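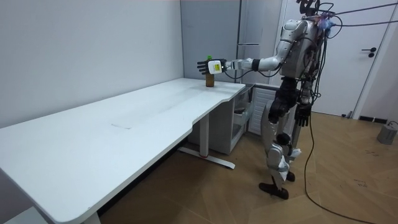
**Abb. 7.1** Humanoider Roboter am Schreibtisch, die geöffnete rechte Hand vor einer braunen Flasche mit grünem Deckel.

# 7 Vormachen und Fernsteuern

Eine Flasche greifen, anheben, ein Stück weiter wieder abstellen: Mit solchen Aufgaben beginnen fast alle Arbeiten zum Lernen aus Demonstrationen, und erstaunlich viele enden auch dort. Das Versprechen klingt bestechend. Wer die Aufgabe beherrscht, zeigt sie dem Roboter, und das Programmieren entfällt. In diesem Kapitel prüfen wir, was davon übrig bleibt, sobald man die Stunden am Bedienpult mitrechnet.

Zwei Wege sind zu unterscheiden. Beim *kinästhetischen Vormachen* führt ein Mensch den Arm von Hand, und die Gelenkwinkel werden aufgezeichnet. Bei der *Teleoperation* bleibt der Mensch auf Abstand und steuert über Handschuh, Controller oder einen zweiten, baugleichen Arm. Der erste Weg ist billig und liefert Bewegungen, die der Roboter sicher ausführen kann. Mehrfingrige Hände lassen sich so allerdings kaum führen, und wer neben dem Arm steht, verdeckt leicht die Kamera. Der zweite Weg vermeidet beides und handelt sich dafür Verzögerung und ein fehlendes Tastgefühl ein.

Wie weit Anspruch und Aufwand auseinanderliegen, zeigt das Projekt Evska, auf das wir mehrfach zurückkommen. Rin Ebihara und Akihiko Kaneko zeichneten 398 Demonstrationen einer einzigen Greifaufgabe auf. Nach ihrer eigenen Durchsicht blieben 133 für das Training übrig. Der Rest enthielt Abbrüche, Korrekturgriffe oder Pausen, in denen der Bediener offenbar nachdachte. Ein Lernverfahren, das solche Pausen nachahmt, bleibt an derselben Stelle stehen, ohne über irgendetwas nachzudenken.

Misstrauen verdienen vor allem Erfolgsquoten. Gelingen 30 von 30 Versuchen, so ist zuerst zu fragen, wo das Objekt jeweils stand, wer es hingestellt hat und ob der Untergrund sonst leer war. In vielen Berichten fehlen diese Angaben.

## 7.1 Was wird eigentlich aufgezeichnet?

Eine Demonstration ist zunächst eine Folge von Messwerten mit Zeitstempeln. Die Absicht des Vormachenden kommt darin nicht vor. Ob eine Hand vor dem Zugreifen kurz verharrt, weil die Aufgabe es verlangt oder weil das Videobild nachhinkt, ist den Gelenkwinkeln allein nicht anzusehen. Wir beginnen deshalb mit den Signalen selbst und ihren Abtastraten.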